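Clunberg Workshop Forum > Builds in progress > Hand and arm build, sorting cards into a desk organiser

Page 2 of 2

gakia_bench
Joined: October
Posts: 59

Carrying on from page 1. The hand is back on the forearm and all the fingers close again. I ended up replacing the tendon on the one that was sticking, and re-cut the channel it runs through because the old one had a burr halfway down. The clear forearm cover is back on as well.

Next job is getting it to take a card off a shelf in the wooden desk organiser and put it on another shelf. I can do it by hand control from the laptop. When I run it from the wrist camera it goes in too low and presses against the bottom edge of the organiser.

Any ideas before I start changing things at random?

tenon_saw
Posts: 168

Is the camera picture the right way up? You said on page 1 that you had to turn the mount to clear the cable. If the software still thinks up is up, then "go higher" will send it sideways.

gakia_bench

It's turned, yes. I put a rotation into the settings when I moved the mount, and if I jog it up it does go up. So I don't think it's that, but I'll check the sign again.

Dauda
Moderator

Check it with a ruler and not by eye. Jog up 5 cm, measure, jog down 5 cm, measure. I had one that was right in one direction and 2 cm out in the other. That was slack in the shoulder belt and no setting would have cured it.

Also, what is the organiser standing on? If it can slide, the hand pushes it back and your shelf positions are wrong from then on.

gakia_bench

It just stands there. It's one of those slot-together ones made of thin boards and it weighs next to nothing. I'll try clamping it.

yetunde_a

I'd leave the organiser alone for now and change the fingers. I looked at this when I was in on Friday. The tips are smooth and rounded, and you're asking them to pinch something as thin as a card. Even with the position right they'll skate off it. Put a strip of rubber on two of them, or glue on something like a fingernail so it can get under the edge.

tenon_saw

Disagree. It isn't reaching the card yet, so grip doesn't come into it. Sort the position first and then see whether it can hold anything.

yetunde_a

He said it works under hand control. I watched it under hand control and it dropped the card more often than it kept it. Both need doing and the fingertips are ten minutes' work.

gakia_bench

Fair, I should have said "works sometimes". It does much better when the card sticks out past the front of the shelf. If it's pushed right back there is no chance.

Dauda
Moderator

Then leave it sticking out and write that down as a rule for the first version. You can make it harder later.

I agree with tenon_saw on the order, for what it's worth. If you change the tips now you also change the length of the fingers, and you'll have to measure it all again.

ukthorpe_phil
Posts: 5

Not trying to be awkward, but why a hand at all? A suction cup on a stick would lift a plastic card every time. We had one at the Ukthorpe open day made from an aquarium pump and it never missed.

gakia_bench

Because I've built a hand. A suction cup would be the sensible choice if I only wanted cards moved. I want to use it on other things after this, pens and so on.

ukthorpe_phil

Fair enough. The pump is in the cupboard here if you change your mind.

yetunde_a

Gakia, can you also stick a bit of matt tape over the front edges of the shelves? The cut edges are pale and so is the worktop next to them, and with the light coming from the side it all washes out to one colour on the camera. I had trouble telling where the shelf ended and I knew what I was looking at.

tenon_saw

Or just move the lamp. Tape will catch on the fingers.

yetunde_a

There isn't a lamp, it's the ceiling lights and the window. Thin tape won't catch.

gakia_bench

I did the ruler test. Up is fine. Down overshoots, so Dauda was right about the belt and I've ordered a new tensioner. Until that comes I'm always going to finish a move going upwards, which should take up the slack.

I haven't clamped the organiser or touched the fingertips yet. Will try tape on one shelf and leave the others bare, and post how it goes.

Wrist camera view attached, as it comes off the camera with no rotation put in.

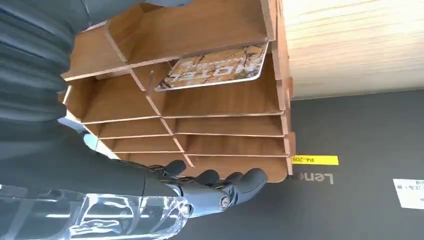 Fingertips just under the bottom shelf, with the hotel card on one of the upper ones.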